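How to sort a bin of mixed small things

Every November I empty the bin where all the small things of the house arrive. It takes me 17 minutes, and you need only a cloth and two trays.

First take out the cups. They use the most space, and a ball can easily hide under them.

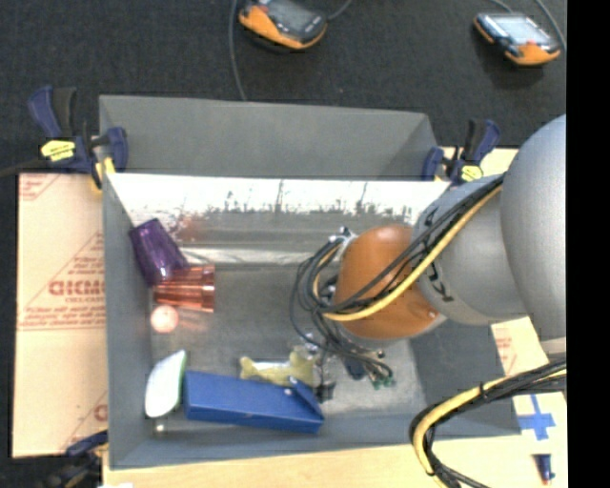
Reading time: 1 minute

My grey bin holds a purple cup, a copper-red one, a small pink ball and a long blue box. After the cups, lift the box and close its flap. Leave the tiny round pieces for last and pick them up with the cloth.

Wipe the bottom and put back only what you used this year.

Comments (2)

Parvathi Poojary: I do the ball first, it always rolls away from me.

Rasmus Žukauskas: Which cloth do you use?

Related
Labels for the Borance shelf
Washing ribbed cups by hand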